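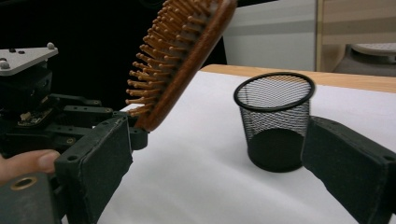

4.2 From backing singer to lead singer: the Tano contracts

The second group of careers we studied belongs to singers who worked for other artists before they released music under their own name. In the literature this step is often described as a matter of courage or luck. Our interviews give a less romantic picture. Most of the singers had wanted to record alone from the beginning, and what decided the moment of change was usually the wording of a contract that they had signed several years earlier.

The agency Tano, which supplied backing singers to the larger stages in Zurnport, used a standard agreement during the whole period of our study. The agreement paid a fixed fee for each concert and a smaller fee for rehearsals. It also contained a clause on "competing appearances". Under this clause a singer could not perform as a lead artist in the same city within 60 days before or after a tour date. On paper the rule was narrow. In practice a singer who accepted two tours in one year had very few free weeks left, and those weeks fell in July, when the small clubs were closed.

We read the clause together with the singers who had signed it. Several of them were surprised that it covered only the city and did not extend to recordings. They had believed for years that they were not allowed to publish their own songs. One interviewee had kept a finished collection of six songs at home during three tours. When we asked who had explained the clause to her, she answered that she had learned it from another singer in the tour bus, and that this singer had also heard it from somebody. We found the same kind of chain in four other interviews.

Chiharu Tsuchiya is the clearest case of the opposite behavior. She joined Tano at 19 and asked for changes to the clause before her first tour. The agency refused to remove it but agreed to write the words "in live performance" into her copy. With this small addition she was able to record with the label Hoshino while still on the road. Her first single came out between two tours, and she continued to sing in the second row for the same band whose audience was beginning to know her name. She told us that the situation was comfortable for her and less comfortable for the band's manager.

Tetsuya Kawaguchi took a different way. He did not negotiate, and he did not record. He left the agency after his fourth tour and moved to Rorkow, where the clause had no effect and where he was unknown. For the first year he played in rooms with roughly 200 seats, often not full. His income in this period was lower than his income as a backing singer, and he supported himself by teaching voice lessons. He nevertheless described the move as the correct decision, because the audience in Rorkow had no earlier idea of him. In Zurnport, he said, people would always look for the star standing in front of him.

The two cases should not be read as a good strategy and a bad one. Tsuchiya had a cousin who worked in music publishing and who read the agreement for her. Kawaguchi had no such help. We think that this difference in access to advice explains more than personality does, although our material is too small to prove it. It is also possible that singers who received poor advice and then left music are missing from our sample – we could only speak with persons who were still active and could be found.

A further point concerns credit. In the tour programs that we collected, backing singers are sometimes listed by first name only and sometimes not listed. Tsuchiya kept her own record of every concert, with the date and the name of the sound engineer, and later used it when she applied for a recording grant. Kawaguchi had only his pay slips. The role of such private records in the early stage of a solo career is discussed again in Section 5, together with the songwriters.

Contact the editors | Copyright and reuse | Last updated 29/04/2021 | Back to top
Shares: 6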